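Search the notebook... Go

Fatigue index vs. the free throw line, first pass

Monday, July 18, 2022
Entry by Dwayne Oyelaran

Picking this up where the January notes stop. The question then was whether the Wivance fatigue index tells Canalska anything their coaches can't see from the bench, and my answer was "no idea, the trial was a mess." The trial is slightly less of a mess now. My answer hasn't moved as far as I'd hoped.

Reminder of the claim, in my own words and not the sales deck's. A player wears the Wivance tag on the waistband. The software turns whatever the tag picks up into a score, and when the score goes over 60 the player is flagged as "at risk of performance loss." The staff are then supposed to sub her out. Performance loss of what kind, and compared with when, isn't spelled out. I asked twice and got a link to the same page both times.

We picked free throws as the test for a dull reason: everything else in a basketball game has a defender in it. The line is the same distance away whether you're up or down, the rim doesn't move, and the player takes it when she's handed the ball. If tired legs show up anywhere we can measure cheaply, I'd expect short misses from the line.

Setup at Benavides gym, side court only. All 14 players on the summer squad, three sessions, everybody shooting in short sets between conditioning runs. Tag on the waistband, Brovach ball with the sensor inside giving entry angle and left/right, and one of us at the baseline writing make, short, long or side on paper. The paper is the only part of this I trust without checking.

Total after throwing out the ones with no ball reading: 897 free throws. That sounds like a lot until you split it by player and by flagged or not flagged, and then some of the boxes are nearly empty. Two of the guards never got flagged at all. One of the centers was flagged before she'd finished tying her shoes.

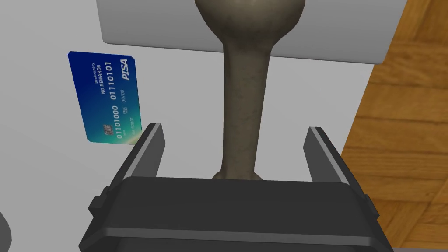 Bone-shaped object upright between the two fingers.

First look, pooled. Flagged shots went in less often than unflagged ones. Jouko was pleased with that and I was too, for as long as it took to get a coffee. The trouble is that the centers get flagged more than anyone, and the centers on this squad are the worst free throw shooters on it, fresh or tired. So a good part of the gap is just who's shooting. You could replace the tag with a list of names and get most of the same result.

So I redid it within each player, flagged sets against her own unflagged sets. The gap shrinks to something I wouldn't bet lunch on. Some players get worse when flagged, some get better, and the ones who move the most are the ones with the fewest shots. I've seen that pattern in too many other things to get excited about it.

Jouko's objection, which I'm writing down in full as I promised I would: a small real effect would look exactly like this too. True. I can't rule out a small effect with what we have. But the pitch to Canalska isn't "there may be a small effect, hard to see." The pitch is that you should pull your starter in the fourth quarter on the strength of it, and for that I want to see something with my own eyes open.

Things I tried that didn't help:

Moving the threshold. The 60 line looks arbitrary, so I slid it up and down to see if the effect sharpens anywhere. It wobbles. There's one spot a bit higher where it looks decent, but I went hunting for that spot, and if I'd been hunting on the players' jersey numbers I'd have found one there as well. Not reporting it.

Using the raw score in place of the flag. Same story, smoother plot.

Looking only at short misses. This was supposed to be the clever version. Short misses do go up late in a session, in all three sessions, and I believe that one. But they go up for the players with low scores too. Time on court predicts short misses better than the index does, and time on court comes from the clock on the wall.
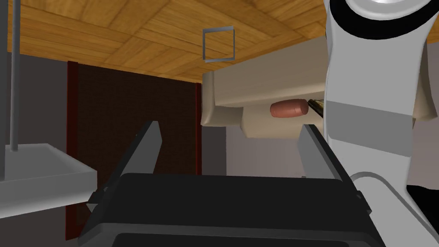

Ball sensor check

Jouko doesn't want us leaning on the Brovach angle numbers until someone has checked them against something else, and he's right. Did a rough check on Thursday evening with one shooter and a video camera on a tripod at the side of the lane. Traced the last part of the arc by hand for one bag of shots.

The angles agree well enough when the shot is clean. On anything that clips the front rim, the ball reports an entry angle that can't be true, flatter than a chest pass. My guess is that it's timing the moment of entry off the first bump it feels. That wouldn't matter much for a kid practicing in a driveway. It matters for us, as front-rim shots are precisely the ones we care about.

What to do about it: go back through the paper sheets, find every shot marked short, and drop the ball angle for those. The make/miss result stands. I'd sooner have fewer numbers than wrong ones. Jouko thinks we could correct them with a fudge based on the clean shots. I think a fudge made from clean shots will tell us what a clean shot looks like. We left it there.

Also, the left/right reading drifts over a session. Everybody slowly turns into a left-misser according to the ball, including the players whose misses on paper were long and dead straight. Rolling the ball on the floor and restarting the app seems to fix it. "Seems to" is doing some work in that sentence; I've only done it a few times.

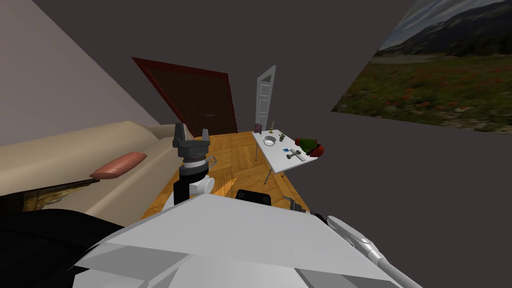
Left gripper with fingers apart, room leaning left.

What the coaches said

Talked it over with the Canalska bench staff after the last session. They were polite. The head coach's view is that she knows who's tired from the way they get back on defense, and she doesn't need a number. I have as much doubt about that as I do about the tag. Coaches remember the time they pulled somebody and the run stopped. They don't keep a record of the times they pulled somebody and it didn't.

So I asked if she'd be willing to do the same thing the tag does: before each set, mark a sheet "tired" or "fine" for every player, without seeing the index. She said yes faster than I expected. If her marks beat the tag, that's worth knowing. If the clock beats both of them, that's worth knowing too, though I may let Jouko deliver the news.

One of the assistants made a better point than any of mine. Players can see their own flag in the app. At least a few of them check it between sets. If you've just been told you're at risk of performance loss, you may well shoot like it. For the next round the app stays shut and the phones stay in the bag. I should have caught that in January and I didn't.

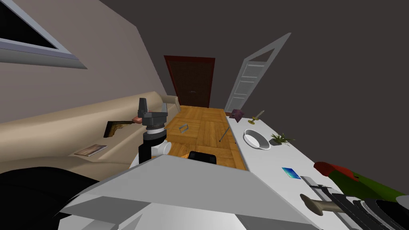

She also pointed out that practice free throws aren't game free throws, which I'd been trying not to think about. In a game you might stand around for a long review and then shoot cold, or you might have just run the floor twice and taken an elbow. Our sets are always right after a run, always the same length of wait. If the tag has any value it might be in the messier situation. Or it might have even less. I don't have a way to get game data before the fall, and the league hasn't said whether the tags are allowed on court.

Where that leaves the recommendation: I'm not signing off on the Wivance tag for in-game use. I wouldn't stop anyone from wearing it in practice, it does no harm and the battery is decent. The Brovach ball is fine as a practice ball and as a rough angle meter for clean shots. The sheet of paper remains undefeated.

To do before the next session
– coach's sheet, one line per player per set, printed large enough to fill in standing up
– restart the ball app between groups and write down that it was done
– shuffle the shooting order, so the centers aren't always last
– more sets from the guards, even if they complain
– write to Wivance again and ask what the score is trained against. Copy Jouko so there are two of us being ignored
– decide how big a gap would change my mind, and write it here BEFORE looking at the data

On that last one, my current number is blank. I'll argue it out with Jouko and fill it in by hand.

Comments

Jouko Kauppinen
I don't object to the write-up but "wouldn't bet lunch on" isn't a confidence interval. Can you put the per-player table in the shared folder? And I still think the fudge is worth one afternoon. If it's bad we'll see that it's bad.

Dwayne Oyelaran
Table's in the folder. You can have the afternoon if you do the tracing this time.

benchside
We had the tags for a season at my old club. The flag came on for whoever had played the most minutes. Took us until spring to ask what we were paying for.

R.
Did anyone check ball pressure between sessions? A soft ball would feel the rim differently, and it could be part of your drift.

Dwayne Oyelaran
R., checked at the start of the first session and not again. Adding it to the list.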